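Cleaning up my old posts

2025-01-19

I spent most of December deleting things I wrote online when I was younger. I had put it off for years. Then I applied for a job at Caron, and the form asked for links to every public account I had used in the last 12 years.

I found 7 accounts. Two of them I had forgotten completely, including one on Momeck, where I mostly argued about music under my full name. None of it was terrible. Some of it was mean, though, and a few jokes would look bad with the rest of the thread missing.

Momeck lets you delete posts one at a time. There is no bulk option, so I did around 300 by hand over several evenings at the kitchen table. The old forum on Onix was easier. I wrote to them and the whole account was gone the next day.

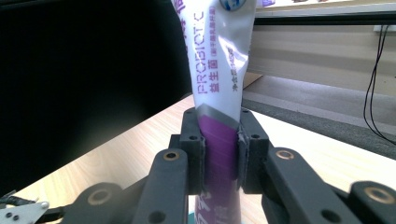
A reader wrote in after my last post to say that deleting is a mistake, that screenshots outlive everything, and that an empty account looks worse to an employer than a dumb joke from high school. She would rather leave it all up and answer for it if asked.

I see the point, and I did leave some things alone. My old Zemska blog is still up, including the entry where I was wrong about the school board election and got corrected in the comments. I added a short note at the top with the year I wrote it.

The rest I don't miss. I saved a copy of everything on a drive first, in case anyone asks what was there. Caron hasn't called yet. The form said to allow a few weeks.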